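Thread on hard water and limescale, as I've had the same question several times since the Ircombe supply changed over in September.

Hardness is mostly dissolved calcium and magnesium. Scale forms when the water is heated and calcium carbonate comes out of solution. Cold pipes see very little of it. Kettles, boilers and the hot side of a dishwasher see most of it.

Units first. My report gives 173 mg/l as calcium carbonate. Some firms quote mg/l as calcium, which is a much smaller number for the same water. Divide the first by 2.5 to get the second. Check which one you have before setting any machine.
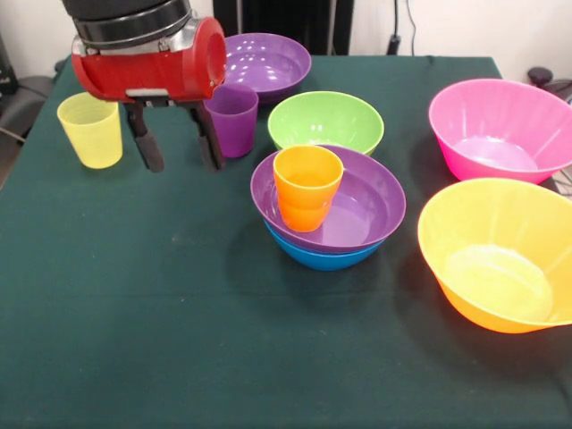 Dishwasher salt does not touch the dishes. It rinses the resin inside the softener and flushes the calcium off it. If the hardness setting is too low, the resin is spent before the next rinse and you get a white film on everything, plastic included.

Film or etching? Wipe a spot with vinegar. Film comes off. Etching stays, and no product will fix it. Etching is more common in soft water with too much detergent, so do not turn the softener up to cure it.

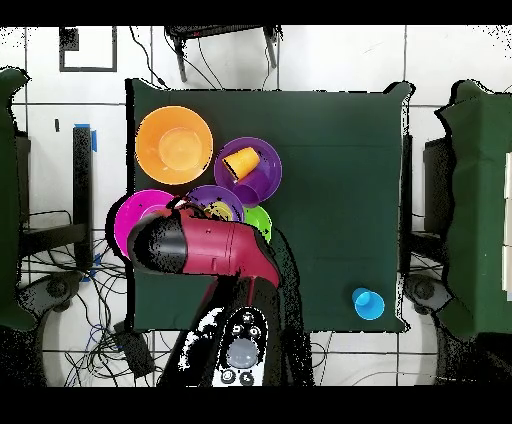
Plastic stays wet after a cycle for a separate reason. It holds less heat than china, so the water left on it dries slowly and leaves its minerals behind. Opening the door at the end helps more than extra rinse aid.

Meter log for anyone who asked: 961 litres through the Urio softener between rinses at the old setting. Bumville is on a different source and my figures will not carry over.

The Fakine test strips read in steps of 30 mg/l. Good enough for picking a dishwasher setting - not good enough for arguing with the water company.

Kettle: citric acid, one tablespoon to a litre, warm water. Do not boil it. Boiling citric acid on heavy scale can leave calcium citrate, and that is harder to shift than what you started with.

Will post the boiler readings once I have a full month of them.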